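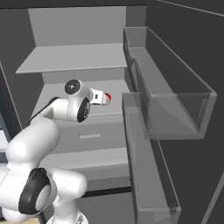
Section 9. Practice runs in the Pondia simulator
A good score in the simulator proves very little, so treat these runs as practice. Start with the cabinet task. With the gripper up at the open compartment, as it is with the white arm, check your reach before you touch any settings.

1. Load the Cimton kitchen and set the run limit to 600 steps.
2. Jog the arm slowly. Stop if a joint nears the drawer front.
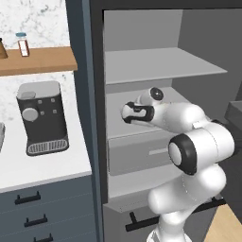
3. Save the log under your team number.

Caution: a clean log is not a pass – club judges rerun every entry.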